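Chapter 6

What the Label Leaves Out

Start with a hat. A shopper pays good money for one, and the tag inside says "handcrafted." The shop next door sells a similar hat for less, and its tag says "artisan made." Neither word tells you how many hands touched the thing, how long they worked, or what the machines did in between. Yet both words raise the price, and most of us let them.

This chapter is about claims made on goods: on tags, boxes, shelf cards and web pages. Earlier chapters treated price as a signal that buyers and sellers send each other. Here we ask how much of that signal deserves belief. My own answer is less than the marketing courses suggest, and you are welcome to argue with me by the end.

Three kinds of claim

Economists sort the qualities of a good by when the buyer can check them. Search qualities can be checked before paying. You can see the color of a jacket and try on the sleeve. Experience qualities show up after a while in use, the way a shoe reveals on the second long walk whether it rubs. Credence qualities can't be checked by an ordinary buyer at any point. Was the wool gathered kindly? Was the worker paid on time? You can wear the sweater for 10 years and never find out.

The sorting is tidy on paper and messy in a store. Softness looks like a search quality until you learn that some finishes wash out. Durability sounds like an experience quality, but few people keep records, and by the time a seam gives way the receipt is gone. Sellers know this. A claim that is hard to test costs little to make.

The Cestgate tags

Take the case we will return to throughout the chapter. Cestgate, a mid-sized maker of hats and bags, sold one line of brimmed hats through two chains. At Zolludard the tag read "heritage quality." At Estrella the same hat carried a plain tag with the size and the care instructions. Zolludard charged 40 percent more and sold nearly as many.

The usual reading is that shoppers valued the heritage. I don't think the case shows that. Zolludard's stores were in richer neighborhoods, the lighting was better, and the hats sat on stands while Estrella's were stacked in bins. Any one of those could carry the difference. When a company tells you a word on a tag raised its sales, ask what else changed along with the word. Often the person presenting the slide hasn't asked.

The consultant Ariel Cabanatuan, who reviewed the figures for Cestgate, came to a view that annoyed both sides. She held that the tag probably did something, that the size of the effect couldn't be pulled out of the data supplied, and that the firm should stop quoting the number in its reports. Cestgate went on quoting it.

Judging by eye

A fair reply is that buyers don't read tags so much as look at the goods. Maybe so. Looking has its own limits, and they are easy to feel if you try the job yourself. Study the two surfaces in Figures 6.1 and 6.2 and write down what you would be willing to pay for each article, and why. Then cross out every reason that depends on something you guessed.

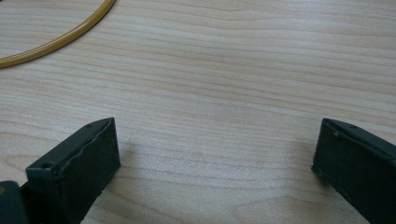 Figure 6.1 A pale wooden tabletop with fine grain.
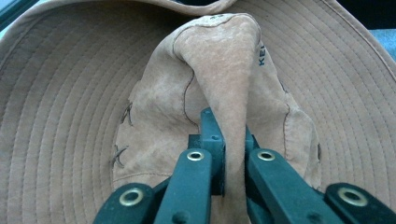 Figure 6.2 A tan hat with rows of stitching around the brim.

Where reputation helps, and where it doesn't

If tags are weak evidence and the eye is easily led, the textbook remedy is reputation. A firm that sells bad hats loses its repeat customers, so it has a reason to sell good ones. This works tolerably for bread, haircuts and anything else bought often. It works poorly for goods bought once or twice in ten years, and hardly at all for credence qualities, where a disappointed buyer never learns there was cause for disappointment.

Third-party seals are meant to fill the gap. The Kirkik seal, used on leather and felt goods, is paid for by the firms it inspects, and an inspector who fails too many clients will soon have fewer of them. Section 6.2 looks at how such seals are funded before it looks at what they promise, and I'd suggest reading them in that order in real life too.

Reader comments

dmarsh: The Zolludard part is unfair. People do like a story with a purchase and will pay for it. That's a real benefit even if the hat is the same.

Tilly R.: Used this for my intro class. Students wanted the full sales table, is it in the appendix?

oldfelt: I worked retail for years. Bins kill a hat. I'd put the whole gap down to the bins.

Related sections

6.1 Search, experience and credence goods
6.2 Who pays for the seal?
6.3 Warranties as evidence
Chapter 5 review: Price as a signal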